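Council adopts revised guidance on interior finishes for rented homes

Print this page | E-mail this article

Jul 25, 2018

Ho District Council has adopted revised guidance on interior finishes in rented homes, covering paint, timber floors, internal doors and fitted storage. The document replaces a leaflet that had been in use without change for nine years. It applies to all new tenancies in the district from August.

The guidance was prepared by the council's housing standards section with technical input from Stivura, a surveying practice. It draws on inspection records for 557 rented properties, most of them flats in the Ovico and Bivum wards. Damp staining and failed paint were the defects most often recorded, followed by worn floor finishes and doors that did not latch.

The section on walls has been rewritten in full. Landlords are advised to use a water-based paint that allows vapour to pass on any external wall without a cavity. Vinyl finishes are still accepted on internal partitions. Where a wall has been replastered, a thinned first coat should be applied and left to dry before the main coats. The guidance sets no limits on colour, although it notes that pale shades show condensation marks earlier and so make routine checks easier.
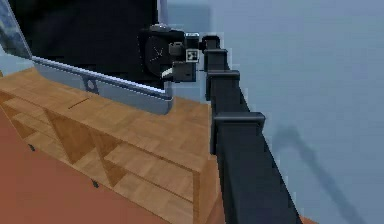 Light wooden cabinet and pale blue-grey wall.

Fitted storage is covered for the first time. Cupboards placed against an outside wall should have an air gap behind them, and solid plinths should be vented. Pin-yu Ko, a building surveyor at Stivura, said mould behind cupboards had been under-recorded in the past.

"The inspection form had no line for it," she said. "Inspectors wrote it under general remarks or left it out. The new form asks for the wall behind any large unit to be checked where access allows."

The section on doors deals mainly with fit and hardware. An internal door should close under light hand pressure and should latch without being lifted. Gaps at the head and sides should be even. Where a room depends on air passing under the door for ventilation, the gap at the foot must be kept when new flooring is laid. The guidance notes that this gap is often lost when a floor is covered over and the door is not trimmed.
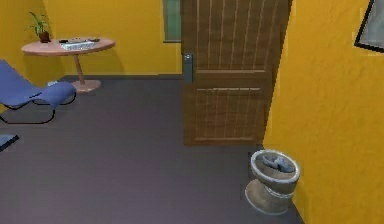 Grooved wooden door with lever handle, set among mustard-yellow walls.

Lever handles are preferred to round knobs in all new work, as they are easier to use for people with a weak grip. Existing knobs need not be replaced unless the door is being renewed. Grooved and panelled doors may be repainted or oiled, but loose paint should be cleared from the grooves first. In homes built before 1970, old paint should be tested for lead before any sanding is carried out.

Floors take up the longest section. For timber, the guidance recommends a hard-wearing lacquer in halls and living rooms and allows oil in bedrooms. Landlords are asked to leave a written note of the finish used, so that later repairs can be matched. Steam cleaning of timber floors is advised against in all cases. Spills should be wiped up promptly, and plastic sheeting or bags should not be left lying on a newly finished floor, where they can mark the surface before it has fully hardened.
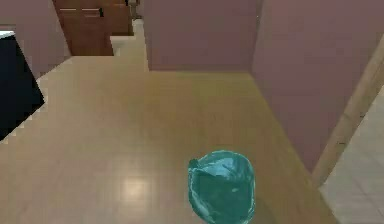 Pale wooden flooring with faint seams.

Yao-tsung Lam, who heads the housing standards section, said the guidance did not create new legal duties. Existing repair obligations are unchanged, and officers will continue to use the same enforcement powers. Inspectors will refer to the document when deciding whether a repair has been done to a reasonable standard.

Printed copies will be sent to some 2000 registered landlords and letting agents. A shorter version for tenants is being drafted and will cover ventilation, cleaning and how to report a defect. The full text runs to 37 pages and can be consulted at the council offices and at the Bivum branch library.

Comments on the inspection form may be sent in writing to the housing standards section until the end of August. The guidance is due to be reviewed after 3 years.

Print this page | E-mail this article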